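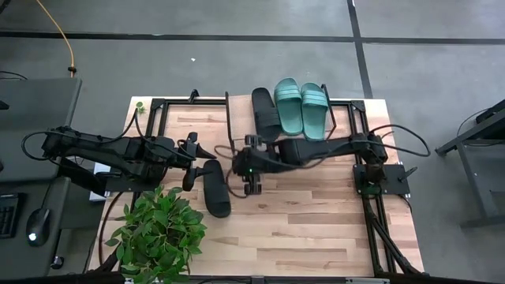
Get there before the first tour or don't bother, was the advice left under my last post, and bring a hat, because the queue at Kumarasinghe has no shade at all. Good advice, both halves of it! I was in Tarnthorpe by half past eight on Sat 3 January and there was already a line along the fence, most of it under ten years old and holding an icy pole.

If you haven't come across it, Kumarasinghe makes rubber footwear in the long green sheds behind the railway line. Slides, thongs, gardening clogs, the plain black gumboots every second farm around here has by the back door. The sheds open to visitors once a year, in the January shutdown, with a few lines started up again for the day so there's something to look at. Entry is free. Parking is in the paddock opposite and costs $3, which goes to the pool.

The tour starts in the mixing shed and the smell gets you first, like a new bicycle tyre, only a whole building of it. Slabs of raw rubber come in on pallets and go between two big steel rollers with the colour added by the scoop. We watched a grey lump turn mustard yellow in a few minutes and the kids at the rail cheered. I may have cheered too.

After that it's the sheet room, where the rubber is rolled flat and left to rest on racks. I had never thought of rubber as something that needs a rest, but our guide was firm on the point. Cut it too early and it shrinks, and you end up with a size 9 that fits a size 8 foot. There was a tub of these failures by the door and you could help yourself. I now own one left foot in orange.

My favourite part was the cutting press. The dies look exactly like biscuit cutters, heavy ones, and they hang on the wall in pairs from tiny toddler sizes up. Some are so old that the size is stamped in the English system only. You feel the press come down through the floor before you hear it. The offcuts are swept up and go back to be ground for playground matting, and there was a square of it to jump on (adults too, I asked).

Then straps, glue, and a very warm room we only looked into through a window. The group before ours had run over, so we got a rushed version of packing and missed the label printer. A pity, but the tours have grown. Ours had 12 people and felt full.

Out the back the Tritetti van was doing coffee and a peach slice that I would drive back for on its own. Cutow had a stall mending zips and buckles while you waited, so plan on carrying your broken backpack round the tour like I did. It's fixed now and the zip runs better than when it was new.

The seconds sale is in the last shed. There were 400 pairs on the trestles at opening, according to the board, and by the time I got in there the middle sizes were looking thin. Slides were the pick of it. Check both straps for height before you pay, and bring cash, the card machine kept dropping out.

Trains stop at Tarnthorpe every hour on Saturdays and it's a ten minute walk to the gate, flat all the way. Toilets are beside the mixing shed. Prams are fine everywhere except the sheet room, where there are steps.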